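Durnik 渔线轮用了一季之后的评测

手里这只 Durnik 纺车轮是开春时买的，型号 2500，浅线杯。到现在差不多用满一个夏天，主要在水库和两段河道里钓鲈鱼和翘嘴，参加过几场俱乐部的积分赛。网上能找到的介绍大多是刚开箱时写的，手感好坏说得很细，用久了怎么样没人提，所以把这一季的情况记下来。

先说价格。入手价 500 元出头，店里送了一卷线，线一般，没用上。这个价位能选的轮子很多，我原来用的是 Tavares 的入门款，用了三年，泄力片磨得不太平顺了，小鱼冲一下线走得一顿一顿，这才换的。

重量和手感

Durnik 比旧轮子轻，配 Pratitz 的中调 ML 竿，平衡点在轮脚前面一点，抛一上午手腕不酸。摇臂是旋入式的，没有松动。握丸是 EVA 材质，沾了鱼的黏液以后稍微有点滑，用毛巾擦一下就行。空摇很轻，但不是特别顺滑的那种轻，能感觉到齿轮的存在。带着 7 克铅头慢收的时候，这点感觉会被水阻盖过去，不影响判断口。

抛投

主线是 0.8 号 PE，前导 8 磅碳线，长度一米多。5 克到 10 克的饵都抛得出去，顺风时 7 克亮片到 40 米没什么问题，逆风就要打折扣，换谁家的轮子都一样。线杯口的倒角做得比较干净，出线没有刮的声音。绕线有点前重后轻，我加了一片垫片以后平了。垫片在附件袋里，一共两片，说明书上没写该加在什么位置，第一次拆的人要小心别把原来的那片弄丢。

炸线有过三次，两次是线打得太满，退掉几圈就好了。另一次是大风天抽竿之后松线没收紧就抛，属于操作问题。
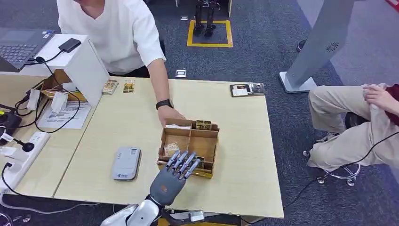
分类：渔具评测 / 纺车轮

泄力

泄力是我最看重的一项。标称最大值对这个号数的轮子来说用不上，平时调在一公斤左右。七月在 Zuris 水库的那场比赛里中过一条比较大的翘嘴，第一下冲得很猛，出线平稳，没有顿挫，起步的那一下也不涩。那条鱼最后在岸边脱钩了，钩子挂得浅，跟轮子没有关系。

调节旋钮的段落感清楚，转一格大概知道变化多少。缺点是旋钮偏小，戴手套的时候不好捏，冬天用的人可以留意。

泄力片是毡片，不是碳片。毡片的好处是细线上起步柔和，坏处是怕水也怕沙。雨天钓完最好把旋钮松开，线杯取下来晾一晚。我有一次忘了，第二周去钓的时候泄力明显发黏，拆开重新上了一点油才恢复。

耐用程度

到八月底，出钓次数大约 40 次，每次四五个小时。目前的问题有这几处：

线壳弹簧的声音变大了，功能正常，手动拨回去的时候会“咔”的一声。
导线轮转动还行，用过之后要冲一冲，不冲的话几次下来就开始有沙声。
机身侧盖靠近轮脚的位置掉了一小块漆，是在石头上磕的。
逆止没有打滑过，抽竿的时候也没有明显的空程。

齿轮间隙跟新的时候比略大一点，前后晃摇臂能感觉到。旧的 Tavares 用到第二年才有这种程度的间隙，从这一点看 Durnik 的齿轮不算特别耐磨。不过我钓 VIB 和亮片比较多，收线负荷大，只玩软饵的人应该会慢一些。

比赛里的使用

我们的积分赛是限时赛，从岸上走着钓，中间换标点要走不少路。轮子轻在这种比赛里是有用处的。换线杯也快，旋钮拧下来就能换，我准备了一个备用线杯，绕了 1.0 号线，打障碍区时用。备用线杯要单独买，价格接近整个轮子的三分之一，偏贵，而且经常缺货，我等了将近一个月才收到。

有一点要提醒，2500 和 3000 的线杯外观几乎一样，但不能通用，下单的时候看清楚编号。我第一次就买错了，退货的运费是自己出的。

售后

六月份因为线壳的声音问题联系过一次售后，回复是当天给的，说属于正常现象，可以寄回去检查，来回要两周。赛季中间不方便，就没有寄，打算九月最后一场比赛打完再说。到时候如果检查出问题，会在这篇后面补上。

保修期一年，需要保留购买凭证。拆过侧盖的不保，自己上油的话只动线杯、导线轮和摇臂轴就可以了，不要开机身。

适合谁

如果手里的轮子还在三百元以下的档次，平时用细线、轻饵比较多，换这只会有比较明显的感受，主要在泄力和重量上。如果已经有一只中档的轮子，没有必要换。经常钓海或者钓重障碍的也不推荐，密封一般，机身刚性也只是够用。

评分：手感 7.5，抛投 8，泄力 8.5，耐用 6.5，配件和售后 6。

2026年8月31日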